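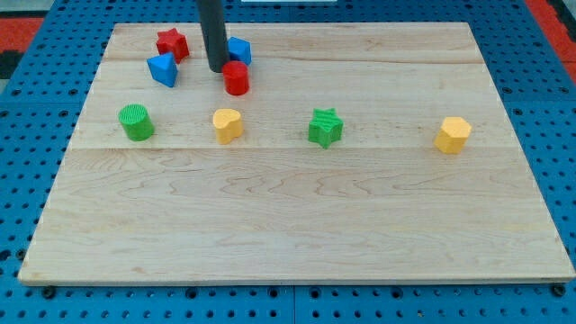 1. Introduction

This report describes our work on a set of colored blocks for small children. The project was made in the course Product and Material at Plemmont, and the set has the working name Wekum. Our task was to find out which shapes and colors children can sort without help from an adult, and on what kind of surface they do it best.

2. Materials

The blocks are in red, blue, green and yellow. Among the shapes are cylinders, a star, a triangular prism and a hexagonal block. We wanted the cylinder in more than one color, so that a child must decide if color or shape is more important.

As a base we used a pale wooden board with a visible grain. It lies flat on the blue pegboard table in our workroom. Earlier we put the blocks directly on the table, but small parts stopped at the holes when they were pushed. The board has a thin raised edge, and we kept this edge in the final version.

3. Method

We visited the Lougher day care in March and again in the fall. In total 20 children took part, all of them 4 years old. Each child got the blocks in a mixed group and was asked to "put together what belongs together". We gave no other instruction. We wrote down 169 sorting attempts.

4. Results

In 62 of the attempts the child sorted by shape. Most of the others were sorted by color, and a smaller part had no rule that we could find. The star was often taken first – many children wanted to hold it before they started. The hexagonal block was difficult. Several children placed it with the cylinders, and when we asked, they said it was "almost round".

We compared with the older set Satis, which has painted blocks of a bigger size. There the hexagon made fewer problems, but we tested it with only a few children.

5. Further work

The next version should have a hexagon with sharper edges. We would also like to test a darker board, to see if the green blocks are found more quickly.

Report handed in Feb 14, 2020.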